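로봇 팔이 멈추지 않은 2초, 그리고 아직 나오지 않은 답

양팔 로봇 도입 현장의 안전 담당자를 만나다

주방 보조용 양팔 로봇을 시험 중인 라세네크의 안전 담당자는 인터뷰 첫머리에 조건을 하나 달았다. 이름은 쓰지 말 것. 대신 3월에 있었던 비상정지 지연에 대해서는 아는 만큼 말하겠다고 했다. 회사가 낸 설명문은 네 문장이었고, 그 가운데 '경미한'이라는 단어가 두 번 들어 있었다. 기자는 그 단어부터 물었다.

"제가 고른 말은 아닙니다. 다친 사람이 없으니 경미하다는 논리인데, 버튼을 눌렀는데 팔이 계속 움직였다면 저는 그렇게 못 부릅니다." 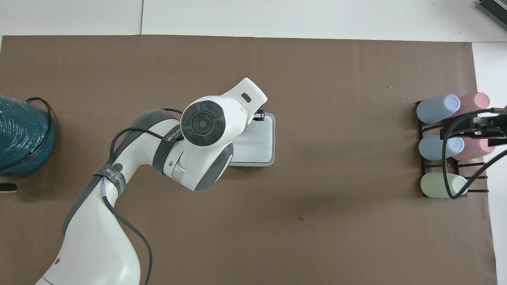
라세네크 시험동, 2023년 5월 27일 토요일

사고 당시 로봇은 컵을 걸이에 거는 동작을 반복하고 있었다. 담당자에 따르면 한쪽 팔이 예정된 경로를 벗어나 반대쪽 팔의 작업 구역으로 들어갔고, 옆에 있던 작업자가 비상정지를 눌렀다. 팔은 2초 뒤에야 섰다. 그사이 그리퍼가 컵걸이를 밀어 넘어뜨렸다.

2초가 길다고 보느냐는 질문에 그는 잠시 말을 골랐다. "책상에서 재 보시면 압니다. 손을 넣었다가 빼기에는 짧고, 손이 끼이기에는 충분한 시간이에요. 설계 문서에는 훨씬 짧은 값이 적혀 있었습니다."

원인에 대한 설명은 지금까지 두 번 바뀌었다. 제어기를 공급한 메르케티는 처음에 외부 케이블의 접촉 불량을 지목했다. 팔 바깥으로 돌려 묶은 케이블이 관절이 굽을 때마다 당겨져 신호가 끊겼다는 것이다. 기자가 보기에 이 설명에는 구멍이 있었다. 신호가 끊겼다면 팔은 서야 한다. 안전 회로란 대개 그렇게 만든다.

담당자도 같은 질문을 했다고 한다. "그랬더니 한 달쯤 지나서 소프트웨어 이야기가 나왔습니다. 두 팔의 충돌 회피 계산이 밀리면서 정지 명령이 대기열 뒤로 갔다는 겁니다. 저는 그쪽이 더 걱정스럽습니다. 정지 명령이 줄을 서서 기다린다는 뜻이니까요."

메르케티는 서면 질의에 "수정판을 배포했고 재현되지 않았다"고만 답했다. 재현 시험을 어떻게 했는지 다시 묻자, 같은 동작을 200회 돌렸다고 했다. 담당자의 기록을 보면 문제가 난 것은 222번째 동작이었다. 200회로 무엇을 확인했다는 것인지 기자는 이해하기 어려웠고, 담당자 역시 그 대목에서 어깨를 으쓱했다.

"숫자가 어디서 나왔는지 물어봤는데 관행이라고 하더군요. 메모리 쪽 문제라면 오래 돌려야 나옵니다. 전원을 껐다 켜고 200번, 또 껐다 켜고 200번, 그건 오래 돌린 게 아니죠."

그가 요구한 것은 연속 60시간 시험이다. 중간에 재시작하지 않고, 정지 버튼은 무작위 시점에 누른다. 공급사는 일정상 어렵다고 했다가 최근에야 검토하겠다는 쪽으로 물러섰다. 날짜는 잡히지 않았다.

시험은 그동안에도 계속됐다. 컵걸이를 두고 하는 작업이 그대로 남았고, 속도만 낮췄다. 회사는 이를 '강화된 조건'이라고 부른다. 느리게 움직이면 부딪혔을 때의 충격은 준다. 그러나 정지 명령이 늦게 도착하는 문제는 속도를 낮춘다고 없어지지 않는다. 이 점을 지적하자 담당자는 부인하지 않았다.

"맞습니다. 속도 제한은 임시 조치예요. 문제는 임시 조치를 해 두면 위에서는 해결된 걸로 본다는 겁니다. 회의 자료에 초록색으로 칠해지는 순간 예산이 다른 데로 갑니다."

작업대 주변은 어떻게 바뀌었을까. 로봇이 동작하는 동안에는 매트 위로 손을 넣지 못하게 하는 규칙이 생겼다. 다만 규칙은 종이에 있고, 손을 넣으면 로봇을 세워 줄 감지 장치는 아직 발주 단계라고 한다. 물건이 떨어지면 사람은 반사적으로 손을 뻗는다. 규칙을 읽은 사람도 마찬가지다.
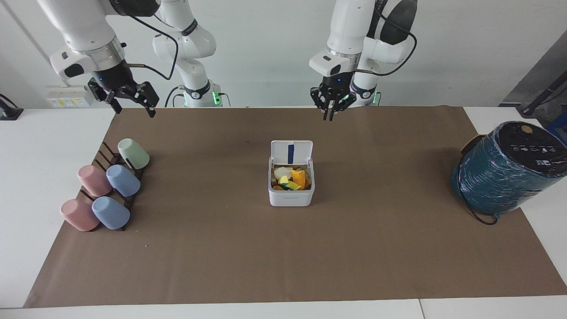
아데예미는 이런 시각이 지나치다고 본다. 시험 단계의 장비에서 결함이 나오는 것은 당연하고, 사람이 다치기 전에 찾았으니 절차가 제대로 돌아간 것이라고 했다. 60시간 시험에 대해서도 "실제 주방에서 그렇게 오래 재시작 없이 쓰는 곳이 얼마나 되겠느냐"고 되물었다.

담당자에게 이 말을 전했다. 그는 앞부분에는 동의했지만 뒷부분에는 고개를 저었다. "주방에서 하루에 한 번씩 껐다 켠다고 누가 보장합니까. 설명서에 재시작하라는 말도 없어요. 그게 안전의 전제라면 적어 놔야죠."

절차가 제대로 돌아갔다는 평가도 따져 볼 여지가 있다. 결함을 찾은 것은 시험 항목이 아니라 옆에 서 있던 작업자였다. 당시 점검표에는 두 팔이 함께 움직일 때 정지 시간을 재는 칸이 없었다. 한 팔씩 따로 잰 값만 있었고, 둘 다 합격이었다. 칸은 사고 이후에 추가됐다.

외부 검증은 부르코르게이트가 맡기로 했다. 그러나 계약 범위에 제어기 내부 코드는 들어 있지 않다. 밖에서 정지 시간을 재고 보고서를 쓰는 데까지다. 대기열 문제가 정말 고쳐졌는지는 결국 메르케티의 말을 믿어야 한다는 이야기가 된다. 담당자는 코드 열람을 요청했고, 답을 기다리고 있다.

마지막으로 본인이라면 지금 저 작업대에 손을 넣겠느냐고 물었다.

"전원이 내려가 있으면요." 그는 차단기 위치를 알려 주고 다음 회의에 들어갔다.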